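Science at Home for Kids
February | By the Waltby Young Readers desk

Why Does a Paper Towel Drink Up Water?

Suppose you knock over your cup of milk at breakfast. (It happens to all of us, and usually when we are already late!) You grab a paper towel, drop it on the puddle, and the milk seems to climb right up into the paper all by itself. Where does it go, and how does it know the way?

Let's start with what paper is made of. Most paper comes from trees, and if you could look at it through a very strong magnifying glass you would see a big, messy tangle of tiny threads called fibers. Between the fibers are lots of little gaps, a bit like the spaces in a bird's nest. Those gaps are mostly full of air, and they are just the right size for water to creep into.

Now, water is a rather friendly sort of stuff. It likes to stick to itself, and that's why raindrops are round little blobs. It also likes to stick to paper fibers. So when the edge of a towel touches a puddle, the first bit of water grabs hold of the fibers and pulls the next bit along behind it, and so on and on, up through the gaps. Grown-up scientists call this capillary action, and it helps move water up the stems of plants, too. 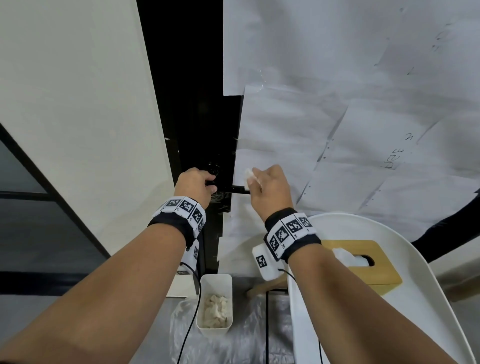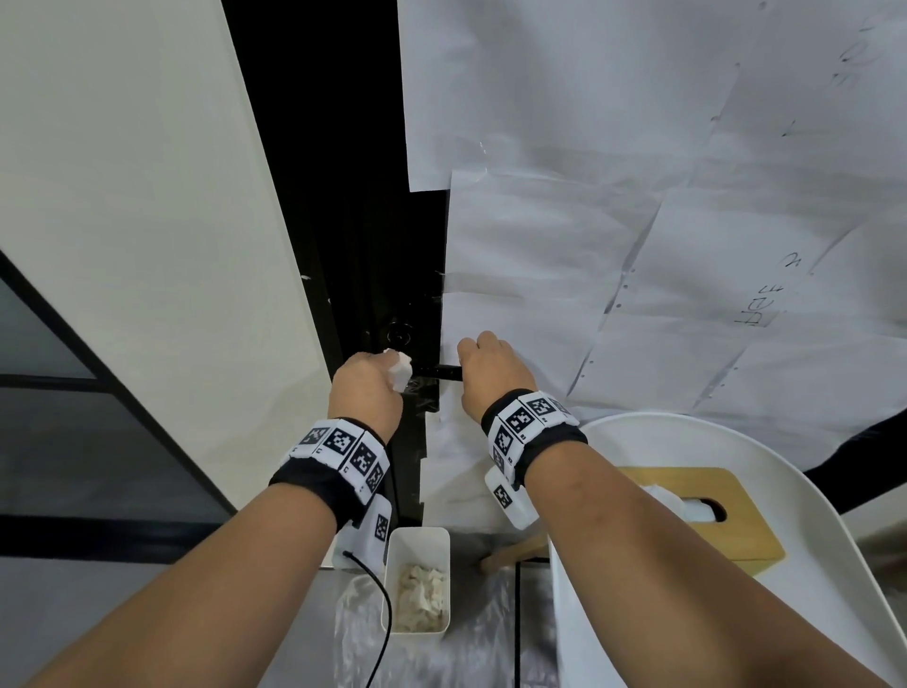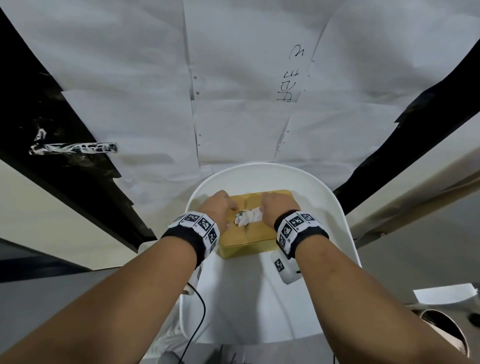

Hands at work with crumpled white paper: beside a door handle, on a black panel and on a yellow-green board.

You may be wondering why writing paper is so bad at mopping up spills. Well, its fibers are pressed flat and tight, and it is often treated so that ink won't spread all over the place. Towel paper is left soft and bumpy, with plenty of room inside.

Would you like to try it yourself? Ask a grown-up for 5 cups and stand them in a row. Fill the first, third and last cups with water and add a different food coloring to each. Then fold 4 strips of paper towel and hang one like a bridge between each pair of neighbors. Go and play for a good long while, and when you come back, peek into the cups that started out empty. What colors did you get?

29 shares | 9 comments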